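Moved the hallway rug last weekend and finally worked out where our heat goes. Short thread on draughts. 1/ 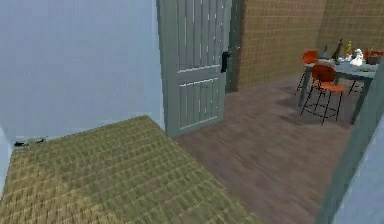 Jitendra Nishad replied that door snakes did nothing at his place until he sealed the skirting boards first.

Fair point. Ours is a 12-year-old build in Skender and the skirting gaps were the worst of it – you could feel them with a damp hand. 2/

I used plain acrylic gap filler, 3 tubes for the whole ground floor. Cut the nozzle small. Wipe with a wet finger before it skins over. 3/

Internal doors next. Brush strip on the bottom, foam tape down the latch side. Don't put foam on the hinge side or the door will bind. 4/

A bloke from Valow quoted us over $400 to do the lot. Materials came to much less, but my knees are no good now. 5/

Leave the wall vents alone if you've got gas heating. Get someone licensed to look before you block anything. 6/

Windows can wait till August, when the putty's on special again.

4 comments · 12 shares
Back to top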